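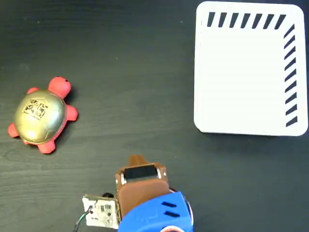
Figure 3. Toy turtle and white basket on the dark tabletop used for the tidying task.

3.2 Objects and surface

The tidying task was designed around the small things that collect on a household table during the day. Items were drawn from the Quinlan set, which holds 22 toys and small household objects, and each was paired with a container into which it could be put away. The turtle in Figure 3 has a matte red body and a shiny gold shell with a black printed graphic. Its four short legs extend past the shell on all sides, so its outline on the table is less regular than that of a block or a ball.

The basket is white and rectangular, with rounded corners and a row of slanted slots along its rim. A light container was chosen to stand out against the dark wood – a contrast that earlier raters in the Inden study had asked for. Toys were placed at varying angles to the basket, and no fixed starting point was marked on the table.

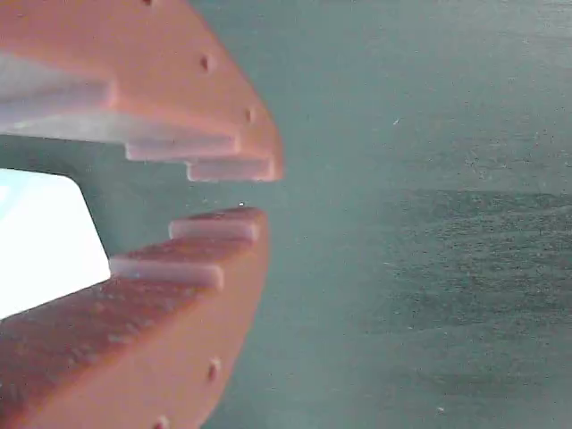

Photo: Corentin Sabatier / Trindach

A total of 894 placements were recorded in September. Each was rated by two readers on a scale from 0 to 100, where the top score meant that the toy lay fully inside the basket and no part of it rested on the rim. Ginevra Pace prepared the rating guide. Where the two scores differed by more than ten points, the readers reviewed the placement together and agreed on a single value.

Soft toys and hard toys were scored under the same rules. Toys with projecting parts – legs, tails or handles – were also given a separate code, which is used in the comparison in Section 4.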